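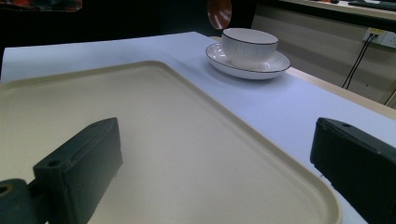
By Hina Paracha
Kitchen & Workshop notes, June

Cleaning and keeping plastic trays

Plastic trays fail in two ways: the surface scratches and holds stains, or the base warps and the tray rocks on the worktop. Both are slow, and both can be put off.

Washing. Use hot tap water, washing-up liquid and a soft cloth. The green side of a scouring sponge will dull a smooth floor in a few washes, and tea or turmeric then settles into the marks. Work a soft brush along the inside corners and under the rim, where grease collects. Rinse and stand the tray on its long edge to dry.

Stains. Mix bicarbonate of soda with enough water to make a stiff paste. Spread it over the mark, leave for 2 hours, wipe off and rinse. Repeat once. If the stain is still there, thin household bleach will shift most food colours, diluted as the bottle directs. Never mix bleach with vinegar or descaler. Pale trays show everything, so compare the patch with the underside before deciding it needs a third go.

Sticky labels. Warm the label with a hairdryer on low and peel from one corner. Cooking oil on kitchen paper lifts the remaining gum. Avoid acetone — it clouds some plastics and melts others.

Warping. Check with a steel rule laid across the base. Light bowing can sometimes be eased by filling the tray with hot tap water for 5 minutes, emptying it, and weighting it flat on a board until cold. Boiling water makes matters worse. A tray that has been through the dishwasher on the bottom rack rarely comes back fully flat.

Storage. Stack by size, largest at the bottom, with a sheet of kitchen paper between trays that carry food. Keep stacks away from the oven and from sunny windowsills. Trays used for screws, paint or oil stay in the workshop; mark the underside with a permanent pen.

Cracks. A split rim on a parts tray can be held with epoxy on the outer face, roughened first with fine abrasive paper. Food trays with cracks go out.

Tariq Butt adds that a damp tea towel under the tray stops it sliding on a polished worktop.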